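読了時間:4分

プレスリリース
10月

Rikton、ロボットに手作業を教えるためのソフトウェア「Grorkell」の提供を開始
― 手で動かす方法と遠隔操作の方法、二つの教え方を一つの画面で記録 ―

Rikton(以下、当社)は、ロボットアームに作業の手本を示し、その動きを記録するソフトウェア「Grorkell」の提供を10月より開始いたします。食品加工、惣菜製造、小分け包装などの現場で、プログラムの経験がない方にも使っていただくことを目的として開発しました。

■開発の背景

野菜や果物などの食材は、一つずつ形と大きさが違います。そのため、位置を数値で決めておく従来の方法では、品物が変わるたびに設定をやり直す必要がありました。当社がお話をうかがった製造現場でも、「機械はあるが、教える人がいないので止まっている」という声が多くありました。

Grorkellでは、作業をよく知っている方が手本を見せます。ロボットはその手本の関節の角度、指の開き、カメラの映像を同時に記録し、学習用のデータとして保存します。

開発と評価は、当社の実験拠点Mukovardで行っています。まな板やかごを置いた台の上で、食材をつかむ、置く、移すという基本の作業を、担当者がくり返し教えています。

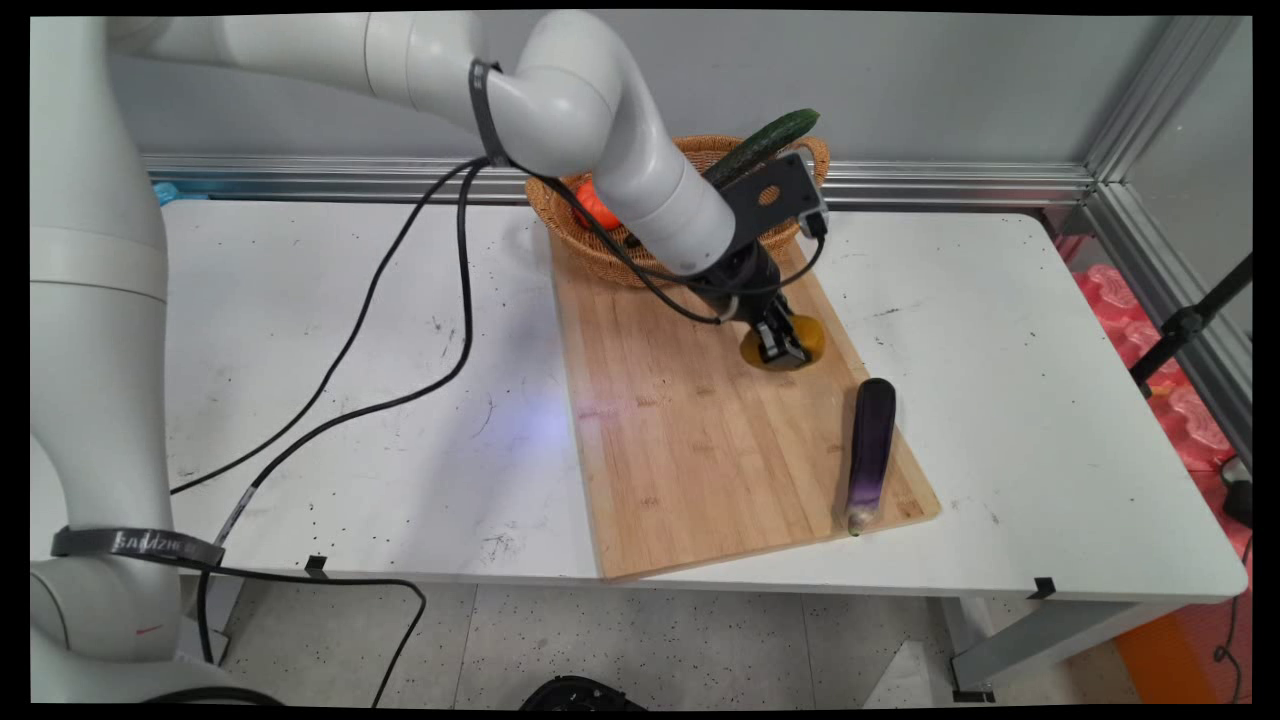 ■二つの教え方

(1)手で動かす方法
担当者がアームに直接手をそえて、目的の位置まで動かします。力の入れ方を体で確認できますので、はじめての方はこの方法から始めることをおすすめします。操作の説明は14ページの冊子にまとめ、製品に同梱いたします。

(2)遠隔操作の方法
担当者は手元の操作器を動かし、アームはその動きに合わせて動きます。アームに手をふれないので、カメラの映像に人の手が入りにくく、学習用の記録に適しています。操作器は、協力会社であるHrnčiarが設計しました。握りの太さを二種類から選ぶことができます。

二つの方法は作業の途中で切り替えることができます。たとえば、大きな移動は手で教えて、つかむ瞬間だけ遠隔操作で細かく教える、という使い方ができます。

■手首のカメラの映像について

全体を見る固定カメラに加えて、手首のカメラの映像も同じ時刻の情報とともに記録します。指が品物のどこに当たっているかは、離れた場所のカメラからはよく見えないことがあります。手首の映像では、丸みのある黄褐色の品物を左右の指ではさんだ様子も、近くから確認できます。 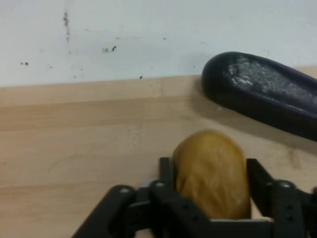

■記録の確認と修正

記録した手本は、一回ごとに再生して確認できます。つかむ位置がずれたもの、途中で止まったものには印をつけ、学習から外すことができます。消してしまうのではなく、別の場所に残りますので、後から見直すことも可能です。

Mukovardではこれまでに3790回の手本を記録し、そのうち1850回を遠隔操作の方法で行いました。この記録をもとに、食材の作業のためのひな形を用意しました。お客様は、ひな形に自社の品物の手本を追加する形で導入を始めていただけます。追加の手本は、一つの品物につき200回を目安としておりますが、品物の形ややわらかさによって変わります。

■提供の形と今後の予定

Grorkellは、ソフトウェアのみの提供と、操作器を含めた提供の二つの形をご用意しております。対応するアームの種類、価格および納期につきましては、下記の窓口までお問い合わせください。導入をご検討のお客様には、Mukovardで実際に手本を教える体験会にもご参加いただけます。体験会は午前10時からと午後2時からで、事前のお申し込みが必要です。

今後は、二台のアームで同時に行う作業への対応と、操作画面の多言語化を進めてまいります。現場の皆様からのご意見を取り入れながら、少しずつ改良を続ける考えです。

■本件に関するお問い合わせ

Rikton 広報窓口
Grorkellの資料請求、Mukovard体験会のお申し込みも同じ窓口で受け付けております。

お問い合わせ | © Rikton | ページの先頭へ戻る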